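Section 4: Your first week running a bin-picking cell

If you've made it through Sections 1 to 3, your cell is bolted down, powered, and talking to the Jedow controller. Nice work! This part of the guide is about the stuff that comes after, which is mostly people stuff. I wrote it after we put the first cell in at Girnier, where I'd spent years on the kitting line picking blocks out of bins by hand, so I'm going to talk to you like a coworker and skip the sales pitch.

4.1 Before the shift starts

1. Tell everybody on the line which jobs the robot is taking and which ones it isn't. Do this in person, at the line, before the first run. At our place people found out from the schedule board and it was a rotten morning.

2. Pick two operators per shift for the cell. They should be folks who picked by hand. They know which parts lie flat against a wall and which ones roll, and that's the knowledge you need when the gripper starts missing.

3. Print the new task sheet and post it next to the old one. Leave both up for the first week so people can compare.

Note: Job grades don't change because somebody moves to the cell. If your site handles this differently, get it in writing before step 1.

4.2 Loading the bin

1. Put the cell in HOLD and wait for the amber light on the Drarnodix panel to go steady.

2. Set the empty bin on the work surface and check that it sits flat. A bin that rocks will throw off every pick for the rest of the batch, and you'll spend your break hunting for the reason (ask me how I know).

3. Fit the bin clamp if your bin has one. Squeeze the grips, seat the jaws, let go slowly.

4. Put the blocks in by hand. Don't line them up! I know it's hard to stop once you've done it for years, but the software is fine with a jumble and tidy rows only cost you time.

5. Keep the load under 8 kg for the first week. You can go higher later, once you trust it.

CAUTION: Never reach into the bin while the cell is in RUN, even if the arm is standing still. It may only be waiting on the vision check, and it starts up again without a beep.

4.3 Running a batch

1. Clear the area, close the gate, and press RUN.

2. Watch the first few picks with your hand near the stop button. After that you can step back to the packing bench.

3. When the counter hits 60, the cell pauses by itself so you can look over the output tray. Use the pause. It's also a decent time to drink some water.

4. If the cell calls for help, it'll show one of three messages on the panel. PART AGAINST WALL and NO GRASP both mean the same thing for you: go to HOLD, open the gate, nudge the blocks toward the middle, close up, and press RUN. BIN EMPTY means what it says, except when it doesn't, so take a look before you swap bins. 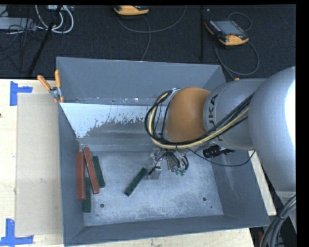
Figure 4-1. Picking from the bin. Most of the blocks are against the left wall, with one green block out near the gripper.

Note: Expect a lot of calls at first. We logged 393 in May, our first full month, and by the end of it both operators could clear one without looking at the card. Blocks that end up along a wall were our biggest headache.

4.4 What changes for you

The lifting and bending go way down, and my back is a big fan. What you get in exchange is more walking, more screen time, and a lot of small interruptions. Some of my coworkers loved that right away and a couple of them hated it, and I think both reactions are fair. Talk about it at the shift meeting and write down what comes up.

1. Rotate between the cell and the bench every 60 minutes. Watching a robot gets dull fast, and that's when people miss things.

2. Keep one hand-picking station open. You'll need it for odd orders and for the days the cell is down, and it keeps everybody's hands in practice.

3. Log every stop, including the dumb ones. Use the blank form on page 29. The logs are what got us the extra operator hours on second shift, so they're worth the pen ink.

CAUTION: Don't let anyone use the call log to rank operators. The person who clears the most calls usually just drew the worst bin.

4.5 End of shift

1. Let the current pick finish, then press HOLD. Don't use the emergency stop to end a normal batch.

2. Send the arm to its home position from the Drarnodix panel.

3. Take leftover blocks out of the bin and put them back in stock under the same lot number.

4. Tell the next operator out loud what went wrong today. The handover sheet from Baek has a box for this, but the box is tiny.

Go on to Section 5 for changing gripper fingers.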